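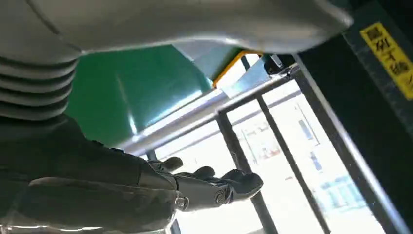 A hand reaching for a silver handrail.

Handrail work on the Arancibia stairs starts Monday

The handrails in both stairwells at Arancibia are being replaced this month. Work starts Monday on the north stairs and moves to the south stairs once the north side is finished. Skallano, the company that did the entry gates, is doing the job. Clendari is handling the schedule as property manager, and questions about access should go to the Clendari office and not to the crew.

Most of you know the old rails. They are the original painted ones, and the paint has been built up and patched so many times that it comes off in flakes on your palm. On the north side between the second and third floors the bracket has pulled out of the wall, been put back with bigger screws, and pulled out again. On the south side the rail stops one step short of the landing on every floor. That was how it was built, and a lot of people have learned to put a hand on the wall for the last step. People who visit have not learned it, and we have had two falls there since the spring. One was a delivery driver carrying groceries. Both people were able to walk away, and both told us they had reached for a rail that wasn't there.

What is going in

The new rails are stainless steel tube with a brushed finish. They will be on both sides of the stairs wherever the width allows it. On the south stairs the stretch beside the boiler flue is too narrow for two, so that part will have a rail on the wall side only.

Each rail will run past the top and bottom step and then turn back into the wall, so a coat sleeve or bag strap won't catch on the end. The brackets attach from underneath, which leaves the top clear and lets you slide your hand the whole way down without letting go. Several residents asked for this at the last meeting, and it was written into the order.

We looked at wood as well. It is warmer to touch in winter and people liked the sample, but it would have needed refinishing, and the south stairs get wet whenever the roof door is left open. Please keep the roof door closed. There is a new spring on it and it will close by itself if the brick is not put in the way.

How the days will go

The crew will be on site from 8 in the morning. Drilling will be done before 5 in the afternoon. Only one stairwell will be closed at a time and the other will stay open all day. The elevator will run as usual, except that Skallano will need it first thing on Monday to bring the tube up. Expect a wait of a few minutes if you are leaving for work then.

The closed stairwell will open again every evening. It may be open with no rail on one side, so if you depend on a rail, use the other stairs or the elevator until we post a notice that your side is finished. Notices will go on the lobby board and inside the elevator.

The stairwell doors will have tape across them while the crew is drilling. Please don't duck under it, even to go down one floor. If there is an alarm, the tape doesn't count. Use whichever stairs are closest and the crew will clear out of your way.

There will be dust. If your door opens directly onto a landing, a damp towel along the bottom of it will keep most of the dust out. The crew will sweep at the end of each day, and the regular cleaning will be done after the last rail is up, so the stairs will not be mopped while the work is going on.

Things left on the landings

Everything needs to be off the landings by Sunday night. This includes shoe racks, strollers, umbrellas, plants and the two bicycles on the fourth floor. Anything chained to an old rail has to come off, as the rail it is chained to is going away. Space has been cleared in the storage room next to the laundry, and it will stay unlocked through the end of the job. Put your apartment number on your things. Items still on the landings Monday morning will be moved to the same room by the crew.

Once the work is done, we would like the landings to stay clear. The fire inspector mentioned it last year and will be back in November. Doormats are fine.

What it costs

The reserve fund is paying for most of the job. Each apartment will also see a one-time charge of $80 on the next statement. It covers the second rail on the wide flights, which was approved separately from the replacement. If you pay by automatic transfer, you don't need to do anything. If paying it all at once is a problem, call Clendari before the statement goes out and it can be divided over several months.

We were also quoted $800 for small lights set under the rails on the ground floor flights. That was left out for now. The bulbs in the stairwell fixtures are being changed to brighter ones, and we will see whether that takes care of the dark corner by the mailboxes before spending the money.

Rails inside your apartment

Skallano has agreed to put in grab bars for residents while the crew is in the building. You pay for this yourself and arrange it with them directly. The sign-up sheet is at the front desk, and it needs your apartment number, a phone number and where you want the bar. The usual spots are next to the tub, beside the toilet and at the step down to the balcony.

A few points if you are thinking about it. A towel bar is not a grab bar and will come off the wall if you put your weight on it. Suction bars let go without warning on our older bathroom tile, and we would not trust one for getting out of a tub. A proper bar has to be screwed into solid wall or a stud. The bathroom walls on the even-numbered side of the building are block and will take a bar nearly anywhere. On the odd-numbered side they are drywall, and the crew will have to find the studs first, which may shift the bar a few inches from where you wanted it.

The best height depends on who will be using it. Stand where you would be standing, reach out without stretching, and have someone put a piece of tape on the wall at that spot. Leave the tape up for the crew.

The old rails

The old rails are being hauled away for scrap. A couple of people have asked for a piece to use in the garden or as a closet rod. Tell the front desk before Monday and a length will be set aside for you in the storage room. The paint is old and has not been tested, so don't sand it indoors.

Cafe Riso has offered to keep its side entrance on the courtyard open in the mornings during the work for anyone who would like to come through without using the front steps. The courtyard gate will be unlocked during the same hours.

The Clendari office is open weekdays, and the number is on the lobby board. For anything urgent after hours, use the emergency line printed on the back of your parking permit.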